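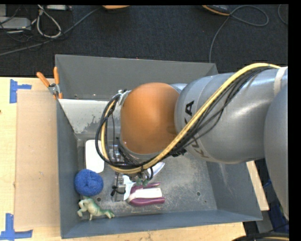 touchline_terrier
Thread starter, Moderator

Jetthorpe away - who starts at fly half?
Posted 10/01/2024

Two defeats on the bounce and now Jetthorpe away. Lovely. For me Hegarty has to start at 10, kicks his goals and doesnt panic. Pack was fine last week, we just gave it away every time we got past halfway. Thoughts?

bestolero77
No chance. Hegarty can't tackle, they'll run their big centres at him all day. Keep it as is.

mudlark_prop
Same 10 that kicked it straight out 3 times? Come on

bestolero77
Wind was horrible that end. Both sides did it.

Etutwood Exile
Scrum is the bigger worry imo. We got shoved about at Etutwood in June and that was a friendly. Jetthorpe's front row is twice as heavy. Can't pick a 10 till you know what ball he's getting.

touchline_terrier
Fair, but slow ball is when you want a kicker. Put it in the corners, make them turn round. Not exactly exciting, don't care.

mudlark_prop
Agree with Terrier. Also their lineout is a mess, so kick to touch all day

lower_tier_liz
Disagree with nearly all of this. We scored 2 tries last week from running it and none from kicking. Why bin the one thing that worked?

bestolero77
Thank you Liz

Etutwood Exile
Anyone know about tickets? They had 500 in for the last home game but the ground holds 1,000 so should be ok to pay on the gate

touchline_terrier
Pay on the gate, cash only last time I went. Parking is terible, go early.

mudlark_prop
Still Hegarty for me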